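Water Shutoff and Meter Replacement: Frequently Asked Questions

February 20, 2019
Prepared by A-yeong Geum, Customer Services, Grerkside Water District 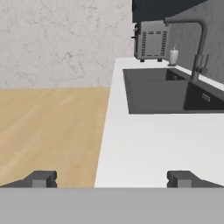 Kitchen sink with double basin and gooseneck faucet.

The District is replacing water meters in the Livuvden and Thevar neighborhoods. The answers in this document apply to homes and small businesses in both neighborhoods. Customers elsewhere in the District will be contacted when their area is scheduled.

Why are the meters being replaced?

The present meters were installed over a long period and many have reached the end of their service life. An old meter usually runs slow, so that the household is billed for less water than it uses and the cost is carried by other customers. The new meters send their readings by radio. Meter readers will no longer need to enter yards or open pits except for repairs.

How many homes are affected?

The first stage covers 400 service connections in Livuvden. The second stage covers 300 in Thevar. Work on the second stage will not begin until the first has been inspected and accepted.

Who will do the work?

The work has been awarded to Wetside, a licensed plumbing contractor. Crews carry a photo badge and a letter signed by the District's field operations manager, Senthil Rao. Customers may ask to see both. No crew member will ask for payment, bank details or a copy of a bill. If a person at the door does so, please close the door and call the District office.

How will I know when my meter is due?

A notice will be mailed to the service address and, if different, to the billing address. A door tag is then left 2 days before the appointment. The tag shows a morning or afternoon window. The District is not able to give an exact hour.

Do I have to be at home?

Not if the meter is in a pit near the street. If it is in a basement, crawl space or utility closet, an adult must be present for the whole visit. Tenants may let the crew in and do not need written permission from the owner.

How long will the water be off?

In most homes the water is off for around 19 minutes. Where the shutoff valve is seized or the pipe on either side of the meter is in poor condition, the work will take longer, and the crew will tell the occupant before going further.

What should I do before the crew arrives?

Clear a path to the meter and move stored items away from it. Secure dogs. Do not start a dishwasher or washing machine during your appointment window. Customers who need water for medical equipment should call the office as soon as the notice arrives so that a fixed time can be set.

What should I do when the water comes back on?

Open a cold tap slowly, preferably a bathtub or laundry tap without a screen on the end. Air in the line may cause the tap to spit. Let the water run until the flow is steady and clear, then open the other cold taps one at a time. Run the hot taps last.

The kitchen faucet is often where trouble shows up first. Its aerator, the small screen at the tip of the spout, catches grit that has been shaken loose in the pipe. If the flow is weak at the kitchen sink and normal elsewhere, unscrew the aerator, rinse it and put it back. Faucets with a pull-out spray may have a second screen where the hose joins the spray head. The maker's instructions should be followed for these.

My water is cloudy. Is it safe?

Water that looks milky and clears from the bottom of the glass upward contains tiny air bubbles and is safe to drink. Water that is brown or orange has picked up rust or sediment. Run the cold tap for several minutes. Do not wash clothes until it clears. If it is still discolored the next morning, call the office and a technician will visit.

Will my bill go up?

Rates are not changing as part of this project. Some customers will see a higher bill where the old meter was running slow. The District does not bill for past usage that the old meter failed to record. Customers whose bill rises sharply should first check for a leaking toilet.

To check a toilet, put a few drops of food coloring in the tank and wait fifteen minutes without flushing. Color in the bowl means that the flapper is leaking and should be replaced.

Who is responsible for the pipes?

The District owns the meter and the pipe from the main to the meter. The customer owns everything on the house side, including the house shutoff valve, pressure regulator and all indoor plumbing. If the contractor damages customer plumbing during the visit, the contractor will repair it at no charge. Claims must reach the office within thirty days of the appointment, in writing, with photographs where possible.

May I decline the new meter?

Customers may decline the radio unit but may not keep the old meter. A meter without a radio is read by hand, and a reading fee set by the Board is added to each bill. The form is available at the front counter and must be returned before the appointment.

What information does the meter send?

The meter sends its serial number, the reading and a code for leaks or tampering. It does not send names, addresses or payment details.

When will the project be finished?

Livuvden is expected to be complete by the end of summer and Thevar by November. Severe weather may change these dates. Revised schedules are posted at the District office and printed on the back of the bill.

Whom should I contact with a complaint?

Complaints about crews or appointments should be sent to Subbarao Pinto, project coordinator. Billing questions should be sent to Customer Services. If a complaint is not settled within ten working days, the customer may ask for a review by the General Manager.

Comments

Prodromos Sotiropoulos
My meter is in a crawl space and the hatch is under the refrigerator. Does the crew move the refrigerator or do I?

Customer Services
Mr. Sotiropoulos, the crew is not permitted to move appliances. Please have it moved before your appointment, or call us and we will postpone until you can arrange help.

Sudheer Shetty
Had mine done already. Water was back on fast but the kitchen faucet went down to a trickle. Cleaned the screen like it says and got a surprising amount of sand out of it. Fine since.

thevar_resident
You say the reading fee is "set by the Board." What is the amount? I have looked on the form and it isn't there either.

Customer Services
The amount will be set at the next Board meeting and added to the form.

M. on Livuvden north side
Our door tag said morning and they came at ten past one. Please pass that along.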